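Leave the Station Alone Until It Needs You

By Kendra Dufour
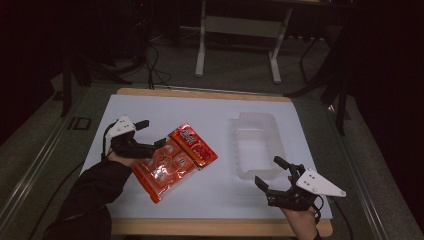

Hand-held grippers at the table, with a snack bag and a plastic container on the board.

I look after one station at Bruseo, in the Savdale building. It has a table, a white board on top of the table, a pair of grippers that people hold in their hands, and a lot of cable. People pick things up with the grippers, put them in other things, and the recordings go to the group that trains the robot arms. The project is called Grustura. My part of it is keeping the station the same from one day to the next, and I have opinions on how that should be done.

My main opinion is that most stations like ours get too much attention of one kind and too little of another. They get improved constantly. They get checked hardly ever. I would like to see that turned around.

When I took over in January, the station had been improved by everyone who had ever worked near it. One person had shimmed the board so it sat a little higher at the back. Another had swapped the finger pads on the left gripper for softer ones and left the right gripper alone. There was tape on the floor marking where a stand used to go, and the stand was somewhere else. Every change had been made by somebody with a good idea and ten spare minutes. None of it was written down. I spent my first 3 weeks undoing things, and for a good part of that time I didn't know if I was undoing a mistake or a fix.

The soft pads are the case I bring up whenever this gets argued. They were better pads. They held a chip bag without crushing it, and people liked using them. But the policy trained on those recordings went to an arm with the original pads, which grip harder and slip sooner on foil, and the arm kept dropping bags it had every reason to think it was holding. We had 800 recordings made with one soft gripper and one standard gripper. We kept the ones that didn't touch foil packaging and threw out the rest. I don't blame the person who fitted the pads. The station let them do it without asking, and that was the failure.

So the rule I run now is that the hardware gets changed on a set date, once a month, and between those dates it gets checked and returned to where it was. If you find something better in the second week, write it on the sheet and wait. People hate this. I hated it too when it was done to me at my last job, where I serviced a packing line and had a supervisor who wouldn't let us move a sensor bracket without a form. I thought he was timid. I've come around to his side.

The usual objection is that research work has to move fast and a monthly window is too slow. I take that seriously. There are weeks when the people upstairs need a different board surface by the afternoon, and they get it. What they don't get is a different board surface mixed into the same batch. A new surface starts a new batch with its own number, and the sheet says so. It costs us a few minutes of typing. Speed was never the problem, as far as I can tell. Mixed batches were the problem, and they looked like speed at the time.

The other half of this is the checking, which is the half nobody volunteers for. It's dull work and I think it should be treated as the skilled part of the job.

Start with the screws. The mounting plates have small screws, and small screws in a thing that gets waved around all day will come loose. A loose plate doesn't fall off. It shifts a hair, and then the fingers are not quite where the software believes they are. You can't feel it in the hand until it's well past the point where it matters. I check them with a torque driver every morning at seven thirty, before anybody picks a gripper up, and I put a paint line across each head so I can see at lunch whether one has turned. The paint lines are the best thing I've done here and they took less than an hour.

Then the cables. If I could get people to care about one thing, it would be cables. Each gripper has a cable coming out the back, and every person who holds one develops a habit with it. Some let it hang. Some trap it under a wrist. One of our people used to wind it once around her forearm to keep it off the board, and it worked fine for her and pulled the connector a little sideways every time she reached. Connectors that get pulled sideways fail slowly. You lose a few samples here and there, the recording has a gap too short to notice on playback, and by the time somebody upstairs complains you've got days of it. We replaced 4 connectors in my first two months and I'd bet none of them were bad when they arrived.

I tried telling people how to hold the cable, and that did nothing. What did work was giving the cable a proper loop and clamping it close to the gripper body, so the loop took the pull and the connector didn't. Then the habits stopped mattering. I would say the same for most of the instructions taped up around stations like this one. If you have had to tape up a note twice, change the part.

Fingers next. Rubber and plastic wear, and they wear on the side people favor. Ours wear at the tips, more on whichever gripper does the pinching for that task. Kuhlmann, the shop that makes our finger sets, ships them in matched pairs, and for a long while people here would replace the worn finger and keep the good one. I understand the instinct, as I was raised by people who saved string. But a new finger closing against a worn one meets off center, and a thin bag edge will slide out of that gap. Replace both. Put the good one in a drawer marked for bench testing and feel fine about it.

I also wipe the board, which sounds too small to mention. Snack bags leave oil and salt. A plastic container slides differently on a greasy patch than on a clean one, and if the operator nudges it a few inches with a gripper, that shows up in the data. I use a damp cloth and nothing scented or shiny. Somebody once used a furniture polish on the board, and the container skated across it for an afternoon. The objects themselves get looked at as well. A bag that has been picked up two hundred times has soft creases in it and sits differently from a fresh one. We want both kinds, but we want to know which is which, so each bag gets a tally mark on the sheet and leaves the station when its row is full.

And I check where the table is. The table sits in a frame, and you would think that settles it, but people lean on tables. I keep a steel rule on a hook and measure from the rail to the edge of the board at the same spots each morning. If it's off, I move it back and write down by how much. Most mornings the entry is zero. I've been asked why I bother writing zero. I write it down so that a blank means I didn't look.

There's an argument that all of this should be done in software. Calibrate at the start of every session, let the numbers correct for loose plates and shifted boards, and stop fussing with rulers. We do calibrate, and I'm glad of it. But calibration tells you the station has moved and doesn't tell you why, and in my experience it makes people comfortable with a station that moves all the time. I found a plate last spring held by half its screws. The calibration had been quietly correcting for it for a week. A person with a screwdriver would have had it in a minute.

I should be fair about where my way goes wrong. It can make one person too important. For a while I was the only one who did the morning check, and when I was out for 7 days with my back, it didn't get done at all, and the sheet had a week of blanks on it. I had built a system that ran on me being stubborn, and that's a poor design. Now the operators do the check in turns and I go over it after them. They're slower at it than I am and they find things I had stopped seeing. One of them noticed that the spread of the right gripper's fingers was a little short of full, which I had looked at every day and taken for normal. There was grit in the joint.

That has changed what I think about who should be allowed near the hardware. I used to want fewer hands on it. These days I want everyone who uses a gripper to be able to strip one, clean it, and put it back together to the drawing, and I want nobody, me included, to come away from that with a part that isn't on the drawing. Those two things fit together better than I expected. People who have taken a gripper apart stop being tempted to improve it with tape.

The next change date is coming up and the sheet has a long list on it. There's a request for a longer cable, one for a matte board, and one in large handwriting for a stool. The stool is approved. The longer cable I'm still arguing about.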